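Section 3. Moving your old drive into a Zuvedard home server

You're about to give an old desktop a second life, and this is the fun part! Set aside an evening and clear some bench space.

1. Copy anything you want to keep to another disk. Flemodero, our setup tool, erases the drive on first start.

2. Shut the computer down, unplug it and hold the power button for 3 seconds.

3. Lay the tower on its side and take off the panel.

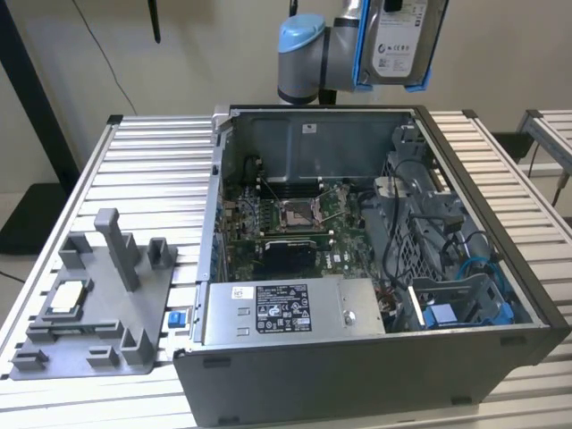

Fig. 3-1. Hard disk in its blue caddy, with the tower open.

4. Slide the caddy into a free bay until it clicks, then connect the data and power cables.

CAUTION: Never force a plug. Both connectors are keyed and fit only one way.

5. Close the case, start up from the Kisa USB stick and pick "New server."

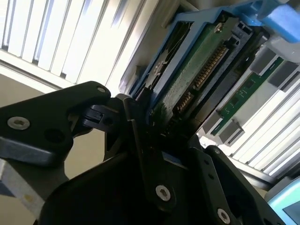 6. Give the server a name you'll enjoy typing (ours is Kļaviņa) and leave the port at 4000 unless something else on your network uses it.

7. Let the disk check run to the end. A big drive can take roughly 63 minutes, so go make some soup.

NOTE: Code 1061 means the drive was found but has no partition yet. Choose "Prepare" and carry on.
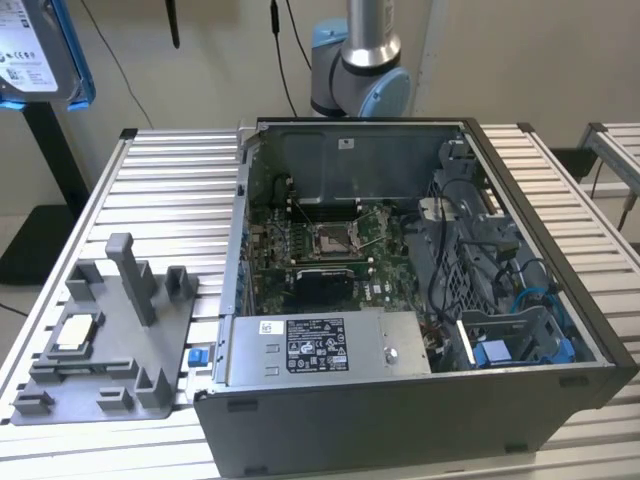
Reader comment: Mine stopped at 1061 twice until I switched to another data cable. After that it went straight through, and the whole family's photos are on it now.

8. Open the server's address in a browser and add your first shared folder.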